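The Clock from Dendemura

The letter from the ferry company came on September 21, 2022, and Waqas Warraich read it standing at the door with his coat still on. The evening boat to Perska would stop running in March. After that there would be only the morning boat, and only when the weather was good.

He put the letter under the sugar bowl and made tea. He had lived on the island for nine years. In all that time he had gone to the mainland on the evening boat once a month, to sit with Enda Ó Flaithearta and play cards and lose.

Enda was the older one. He had repaired clocks in Dendemura when it still had a station, and now he repaired them in his kitchen in Perska, very slowly, for people who had mostly forgotten that they left them there. On the wall above his stove hung the station clock. It had stopped at 5 minutes past four, and he did not touch it.

"Why you don't repair that one?" Waqas asked him on his first visit.

"That one is not mine to repair," Enda said, and dealt the cards.

Waqas took the boat that same evening, although it was not his evening. There were few passengers. A woman slept with her cheek on her bag, and the boy from Gomard's bakery was eating the bread he was supposed to deliver. The sea was gray and calm. Waqas tried to prepare what he would say, and each sentence sounded to him like something a person says at a funeral. 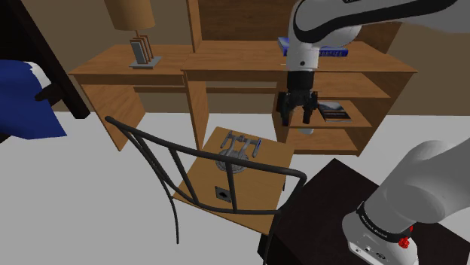

Enda opened the door before he knocked.

"You had the letter also," he said.

"I had it."

They sat down. Enda had already put the cards on the table, and two glasses, and a plate with cheese. They played for one hour without speaking of the boat. Waqas won three times, and this had never happened before, so he understood that Enda was not looking at his cards.

"You could come and live on the island," Waqas said finally. "The Kristiansen house is empty. They ask 2,000 for the whole year."

"It has no roof."

"It has a part of a roof."

Enda laughed, and then he coughed, and then he stood up and went to the stove. He looked at the station clock for a long time. His back was very thin in the brown sweater.

"My brother stopped it," he said. "The day they closed the line. He climbed on a ladder in his good shoes and put his hand inside. He said, now the last train is always just leaving." He wiped the glass with his sleeve. "I was angry with him. It was a good clock."

Waqas did not know that there was a brother. He put down his cards with the faces up, which was a mistake, because the hand was excellent.

"How much of a roof?" Enda asked.

"The kitchen is dry. Also one half of the bedroom."

"And for the clock, is there a wall?"

"There are four walls," said Waqas. "I looked this summer."

Enda turned around. He did not ask why Waqas had been looking at the walls of an empty house in the summer, when there was not yet any letter. He took the stepladder from behind the door and opened it under the clock, and tested the first step with his foot.

"Hold this," he said. "And take off your coat, you are making me nervous."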